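Birdie Quintanilla has her laptop open before I've even sat down. She wants me to see Fang, which is what her team at Prevudgate calls its simulator, and she wants me to see it before the coffee gets cold.

Fang is where her robot hand practises. The question she's been chasing since February is whether you get a better learner by making the fake room prettier or by making it messier. "Everyone told me prettier," she says. "So of course I went with messier."

Every practice run gets a fresh shuffle – new wall colour, new surface, different odds and ends lying about. She made 2094 of these rooms, then trained a second copy of the software in just one room, for the same number of tries.

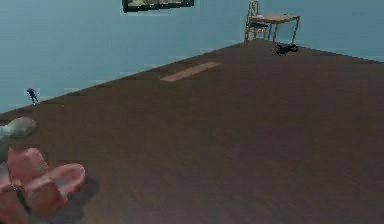
One of Fang's rooms, with the pink gripper at lower left and a tan plank further along the brown surface.

I ask about the spiky black thing near the far edge, which looks a bit like a scorpion to me. She laughs. "It's clutter! The hand has to learn that most stuff in a room is none of its business."

Then came the real hand, a set of blocks and 24 pickups for each copy. The one raised on shuffled rooms missed 6. The other missed more than half, and Birdie says she made her colleague Themba Potgieter run the whole lot again because she didn't trust it. Same story the second time.

"I was pretty grumpy about that," Themba tells me when he wanders over. "I'd spent ages on nice shadows." He still reckons better lighting will matter for shiny things like spoons, and the two of them argue about it for a good ten minutes while I eat my muffin.

Next they're trying soft objects, which Birdie calls "a whole other headache". She's already started on a cloth that folds, and so far it mostly falls through the floor.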